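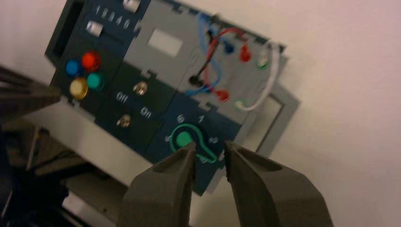 Set up the Tronum board before you plug anything in. Clear table, good light, nothing under it. The modules lock together along the seams like a puzzle, and the printed 1 2 3 4 5 on the slider module is your starting point for everything below. Find the handle end first. Slider module goes next to it. Buttons and toggles further along.

3.1 Seating the modules

1. Lay the modules out face up, handle end away from you.
2. Push each seam together by hand, notch into notch. No tools.
3. Run a thumbnail along every seam. Catches anywhere? Pull apart, reseat.
4. Blank gray module: leave the white rectangle alone for now. Labels come in section 5.

NOTE: Boards with a serial below 3000 have tighter notches. Press harder, but press straight down.

CAUTION: Do not pry a stuck module with a screwdriver. Emil Frei's bench has a drawer of chipped corners from exactly this.

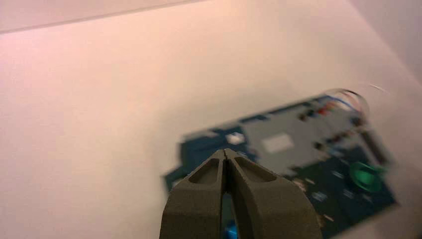
3.2 First check

5. Move both slider knobs end to end, then back to the start. Should glide, no gritty feel.
6. Press red, blue, green, yellow, in that order. Each one has to come back up by itself.
7. Flip both toggles twice. Leave them both the same way.
8. Power on. Wait for code 64 on the Prelen reader.

Code 123 = a seam is open, go back to step 3. Code 127 = button stuck, repeat step 6 with the power off. Any other code, write it down and send it to Seema Sengar at Trekico along with the serial.

NOTE: Reader has to be pluged in before the board. If you did it teh other way around, power off and start again from step 8.

Old Robles cables fit but don't use them.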